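About Us

Gitidley Appliance Parts & Repair. Washers, dryers, dishwashers, ovens, the odd ice maker. Shop and parts counter on Morgan Street in Gerkside, vans out to Zistville and the farms past it.

Been meaning to rewrite this page for a long time. The old one still had the fax number on it. So, quick version, between calls.
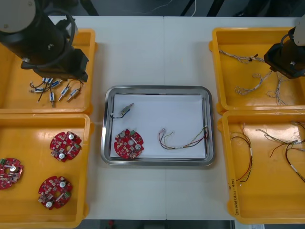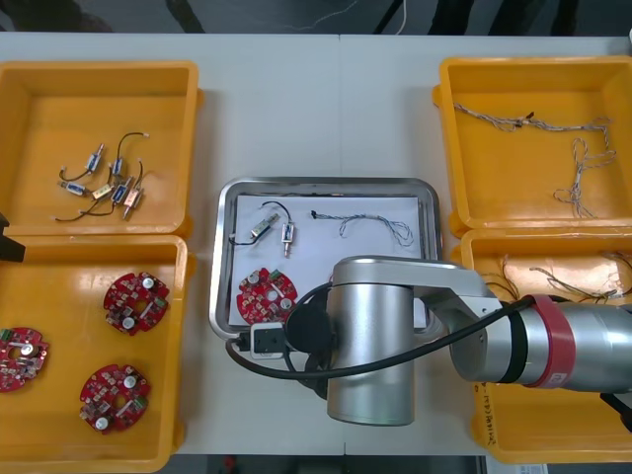

Small parts in trays, steel tray in the middle of the white table.

How it started. Reinaldo Amaral was fixing dryers out of his garage, evenings mostly, while working days at a laundromat. Word got around. People left machines in his driveway with a note taped to the lid. His wife wanted the driveway back, fair enough, so he rented the front half of the old shoe store on Morgan Street. Took the back half two years later. The shoe shelves are still up, they turned out to be the right depth for control boards.

Genivaldo Bastos came on as the second tech. He had done commercial kitchens before us, big ovens, walk-in coolers, that kind of thing. If your range is older than you are, ask for Genivaldo. He likes those. He'll also tell you when its time to let one go, and he won't sell you a new one, we don't sell new ones.

What we do

Repairs at your home. Repairs at the counter if you can carry it in. Parts over the counter for people who'd like to do it themselves. Used machines when we have them, tested, with a 40 day guarantee in writing.

What we don't do: gas line work past the shutoff, central air, TVs. Please stop bringing us TVs. There's a good guy in Zistville, ask at the counter and we'll give you his card.

The parts counter

Ieva Kuusk runs it. Bring the model number, not the serial number. Usually on a sticker inside the door or behind the kick plate. Take a picture of the sticker with your phone. Take a picture of the broken part too while you're down there. "It's the round thing on the left" has been tried many times and Ieva is good but come on.

Common stuff we keep on the shelf: door switches, belts, drain pumps, inlet valves, heating elements, igniters, rack wheels. Less common stuff gets ordered, you pay half up front, you get a text when it's in. We hold it 2 weeks after the text. After that it goes on the shelf for whoever needs it and you get your deposit back minus shipping.

Electrical parts can't come back once the bag is open. Sorry. That one comes from our suppliers and we're stuck with it.

House calls

The visit is $80 and that covers the drive and the first look. If you go ahead with the repair it comes off the bill. If you don't, it's still $80, and you get a written note saying what's wrong so you can shop it around. Outside Gerkside and Zistville there's mileage on top, call and we'll tell you before anyone gets in a van.

Windows are morning or afternoon. We call when we're on the way. Somebody over 18 needs to be home. Please clear the stuff off the dryer, and put the dog in another room even if the dog is nice. Valdir Medeiros does most of the Zistville calls and has been bitten by a nice dog.

Landlords, we do work for you too. Need an okay from whoever is paying before we start, text is fine. Tenants calling on their own, we'll come out but the visit fee is on you unless your landlord says different.

The fix-it class

Ghassan Zein teaches it, back room, starts up again in September. Four evenings. How to use a meter, how to read the wiring sheet folded up inside the machine, how to change a belt and a pump without flooding the kitchen. Unplugging things is most of the first evening. Sounds dull, don't skip it. Bring closed shoes and a flashlight, we have the rest of the tools. Coffee is free and not very good.

Ghassan taught shop at the high school before he retired and he'll find you something to do if you show up early. Class is small so sign up at the counter, we don't take signups by email any more, too many got lost.

Old machines

If yours is done for, we'll haul it when we're already there for the call. Small fee, less if it's complete. We strip what is usable and the rest goes for scrap. Fridges have to go through the county, we cant take those.

Hours

Counter opens at 8 in the morning and closes at 4. Phone goes to voicemail over lunch. Leave the model number in the message, and your number, slowly please. Parking is behind the building, the alley entrance, not in front of the bakery, they've been patient with us.

Spanish and Portuguese spoken, Arabic if Ghassan's in.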